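4. Preparing the Regulator for Storage

Follow this section when the Pudora first and second stage set will not be used for 12 days or longer. For storage between dives on the same trip, see section 3.

4.1 Before you begin

You will need a basin of clean fresh water, a soft towel, the dust cap supplied with the first stage, and the padded bag. The water must not be hotter than 100 °F.

CAUTION: Do not use solvents, dish soap or aerosol silicone on any part of the set. Aerosol propellants attack the second stage diaphragm.

4.2 Rinsing

1. Close the cylinder valve and press the purge button until the pressure gauge reads zero.

2. Loosen the yoke screw and lift the first stage off the valve.

3. Wipe the dust cap dry, inside and out. Check that the sealing face has no sand or salt on it.

4. Fit the dust cap over the inlet and tighten the yoke screw by hand. Do not use a tool.

5. Lower the first stage into the basin, then the second stage, mouthpiece up. Soak for 90 minutes. After diving in a pool, a 12-minute soak is enough.

6. Move the venturi lever back and forth under water. Turn the hose swivels through their full travel.

7. Lift the set out by the first stage. Do not lift it by a hose.

CAUTION: Do not press the purge button while the second stage is under water. This opens the valve and lets water run up the hose into the first stage. If it happens, fit the set to a cylinder, open the valve slowly and purge for several seconds. If water may have reached the first stage, have the set inspected before the next dive.

4.3 Drying

1. Shake the second stage gently with the mouthpiece facing down.

2. Slide the hose protectors back and dry the crimped fittings underneath. Salt left here is the most common cause of corroded ferrules.

3. Lay the set flat in the shade with the hoses in wide curves. Drying time depends on humidity – allow overnight in winter.
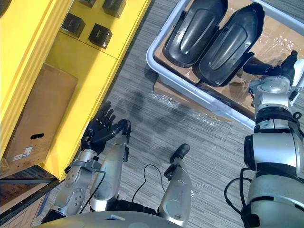
Can the regulator be hung up by the first stage to dry?

Hanging is acceptable for a few hours, but the weight of the second stages will bend the hoses sharply at the fittings if the set is left that way for weeks. Lay it flat for storage.

4.4 Packing

1. Turn the cracking effort knob on the second stage fully counterclockwise. This takes load off the seat.

2. Coil the hoses loosely. No coil should be tighter than the padded bag.

3. Place the set in the bag with the gauge face up and leave the zipper open by 3 inches.

4. Keep the bag away from electric motors, fuel and direct sun.

NOTE: Sets fitted with the Fister swivel must be packed with the swivel straight. A swivel stored at full angle can take a set in the O-ring and leak at first pressurization.

4.5 Returning to service

Turn the knob back to its working position, inspect the mouthpiece for tears and check all hoses for cracks. Pressurize the set and listen for leaks before entering the water. If the set was last serviced before December of the previous year, send it to a Trutadis service center first.

Section revised 30th January. Text: Vasanthi Iyer. Technical check: Pranab Sultana.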